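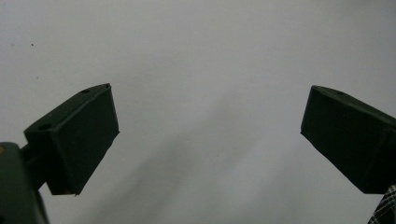 Wall surface, pale gray-white, matte.

Grondholm interior refurbishment: progress report
16/12/2022 | Posted by Grakum Facilities

Wall finishing continues in both wings. Of the 2,962 square feet in scope, 1,862 have been painted and signed off. The matte finish was kept as specified in June. Filler use was higher than planned in the Tarar wing, where old fixings left 127 holes to make good.

Open items: 2
- Baseboard delivery, Tarar wing
- Touch-up at door frames

No change to the budget is requested. The remaining area will be invoiced on completion.

Related items
Numar storage rooms: scope of work
Tarar wing: floor survey

This site uses cookies. Accept | Settings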